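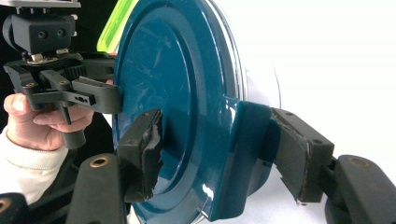
Fadell is looking for people to take part in a paid study of how food storage containers are sorted, stacked and put away in household baskets. The study covers rigid containers with separate or clip-on lids, in the sizes most households keep for leftovers and dry goods. Round lids are of particular interest to us. A glossy teal-blue lid with a raised ring, of the kind used in the packing task, has a smooth curved edge, offers few flat surfaces to hold, and takes up shelf width that a rectangular box would use more fully. We want to record how people place such pieces when rectangular ones have to share the same basket. No background in packaging or product design is required.

Title of study: Container Storage in Open Baskets, Part 2
Run by: Fadell, Household Storage Group
Study lead: Gerd Fuchs
Location: Fudeck building, ground floor, test room 3
Length of visit: one session of 2 hours
Application deadline: June 25, 2018

What you will do

You will work standing at a white tabletop. A set of containers is laid out at the near side and a basket stands at the far end. You will be asked to put the set away in the basket, take it out again, and repeat the task with a different starting order. Hand-held grippers are used for all moves. They are supplied in the room, and you will have time to practice with them before the first recorded round.

There is no target time. You may change your mind about where a piece goes, and you may remove a piece to make room for another. Lids stay on the containers during the packing rounds. In a separate round you will match loose lids to bases and set aside any that do not fit.

After each round you will fill out a one-page form on the order you chose, the pieces you found hard to place, and whether you would store the set the same way at home. Short answers are fine.
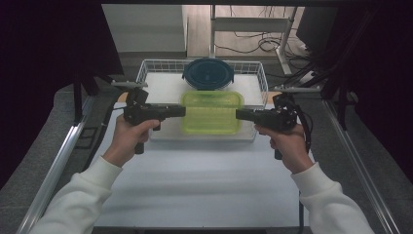
Packing task: yellow-green rectangular container and dark blue round lid at the shallow white wire basket.

Basket types

The shallow wire basket is the standard type for this part of the study. Its low walls allow pieces to be placed from above or from the front. A deeper basket from Sotley is used in the closing round. The Sotley basket has solid sides, so contents have to be lowered in, and we expect participants to choose a different order for it. Both baskets stay in a fixed position on the table. Please do not move them between rounds unless the session lead asks you to.

Who can apply

You should be 18 or older and able to stand at a table for most of the session, with breaks. You should have full use of both hands and be able to squeeze a trigger handle repeatedly without pain. Normal vision is needed, with glasses or contact lenses if you wear them. Part of the matching round depends on telling lid colors apart, so please tell us in your application if you have any form of color blindness. You can still take part, and you will be given a set that differs by shape only.

People who took part in Part 1 are not eligible. Employees of Fadell and of Bassi, which supplies the container sets, are also excluded.

Clothing

Long sleeves are fine if they fit closely at the wrist. Please leave bracelets and large rings at home or place them in the tray by the door.

Recording and data

Sessions are recorded on video. The recordings show the table, the containers and your hands. They are stored under a participant number and used for internal analysis of packing order and placement. A consent form will be sent to you with your appointment and must be signed before the session starts. You can stop at any point, and you will be paid for the full session if you do.

Places and payment

Some 9 places remain. Payment is a fixed amount, stated in the appointment letter, and is made at the end of the visit. Travel costs within the city are refunded on receipt.

How to apply

Write to Gerd Fuchs, Household Storage Group, Fadell, room 2000, Fudeck building. Give your name, your age, a phone number and the times of day that suit you. State whether you are left- or right-handed. Applications can also be handed in at the front desk of the building. Appointments are assigned in order of receipt, and applicants who are not placed will be kept on the list for Part 3 if they ask for this in writing.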